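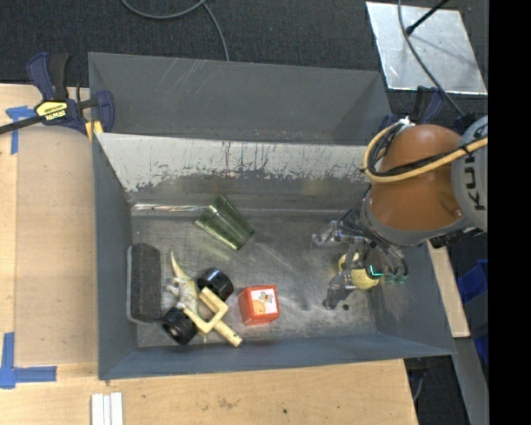
Sorting bin

A sorting bin is an open container in which small objects wait to be put somewhere else. Metal ones wear slowly, picking up scratches, smears and chipped paint that owners call character and sellers call "used." Contents tend toward the miscellaneous: cups, balls, whatever rolled in. Arwel Morgan of Clondelthorpe kept one for six years and listed 104 items in it, almost all of them still awaiting a decision.

See also: Drawer, junk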